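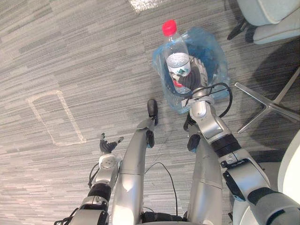
Right hand on the bottle, bag on the carpet, left hand free.

tapedsquare
Original poster
OK so this is the job I want to write the rules around, and I'd love some eyes on them before we go any further. We have a two-armed humanoid doing litter pickup in a regular office. Bottle, blue bag, pedal bin, that's the whole chore. Our safety write-up was pretty much copied from the one we used for a fixed arm at Hornach, and it reads like it was written for a cage. It says "exclusion zone" eleven times and never once says what a person with a coffee is supposed to do.

My draft so far:

No one inside the arms' reach while a hand is closed on something.
Chairs pushed in or out of the room before a run starts.
One person has the stop button and does nothing else. No laptop.
Trailing cables checked at both arms before every run.
Stop after 40 minutes, look over the hands, start again.

What's missing? And is the chair one overkill? I go back and forth on it.

mudroom_pete
The stop button one is good, keep it exactly like that. We used to let the button person also take notes and you would not believe how fast they turn into a full-time note taker. I'd drop the chair rule though. If it's going to work in an office it has to deal with chairs. Clear everything out and you're testing a gym.

Lingyun Hou
Disagree with Pete, sorry! Deal with chairs, sure, eventually. But a wheeled chair moves when you bump it, and then you've got a thing rolling at somebody's shins that wasn't in your plan. Our rule at Brastetti is that furniture can stay but anything on casters gets parked outside the tape. Fixed stuff is fair game. It's a decent middle ground and people follow it, because it takes about two seconds to explain.

Also, where's your rule on bags? Thin film is the worst thing in the building. It sticks to fingers, it hides what's in it, and a hand can report a nice solid grip when all it's got is a fold of plastic.

tapedsquare
Ooh, casters outside the tape. Stealing that. And no, I have nothing on bags, which is kind of embarrassing given the chore is mostly bag. What would you even write? "Confirm contents before lifting"? Confirm how?

hexnut_dawn
We wrote ours as a height limit. A loaded bag doesn't go higher than a chair seat unless it's over the bin. If it rips, it rips low. No sensors needed, and you can check it by eye from across the room.

mudroom_pete
Height limit works until your bin has a lid and a pedal. Now you've got to go up and over, with something that has to stand on one foot or get a person to press the pedal. And if a person presses it, there goes your first rule.

tapedsquare
Yeah, that's the bit I keep getting stuck on. The corner it has to finish in is tight too, with the bin against one wall, the armchair right next to it and a round table on the other side. 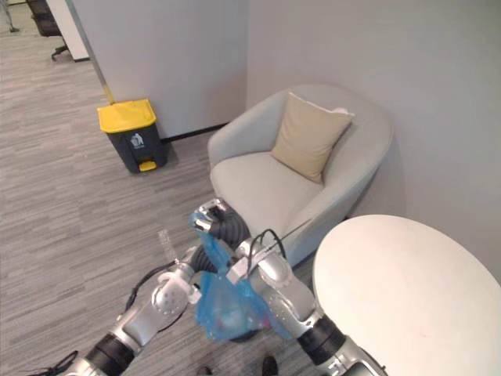 Wilma Stevens
I'd write the handover as its own step and stop trying to make one rule cover everything. Arms halt, the button person calls it out loud, the second person walks in, presses the pedal, and stays put until the arms are done. You set a slow speed for that step only. We cap it at 10 percent. And you name who the second person is before the run, so you never get some helpful soul wandering in from the hallway.

Lingyun Hou
Wilma's version is fine but "stays put" bugs me. I don't want anybody standing still next to a moving arm, slow or otherwise. Prop the lid open before the run and be done with it. You're writing rules for bag handling, the pedal can be a separate test.

Wilma Stevens
Fair, but then somebody has to write the pedal rule later, and it never gets written. I've seen "separate test" sit in a shared folder since June.

hexnut_dawn
Both? Lid propped for now, handover step in the document marked not in use. That way the hole is at least visible.

tapedsquare
I can live with both. So: casters outside the tape, loaded bags below seat height unless over the bin, lid propped, handover step written up but switched off. Pete, you still mad about the chairs?

mudroom_pete
Mildly. Put a review date on the caster rule and I'll stop. And 40 minutes seems long to me, I'd look at the fingers more often than that if they're in plastic film all day.

tapedsquare
Review date, done. On the 40, I'd like to hear what other people use before I change it. New draft up Sunday.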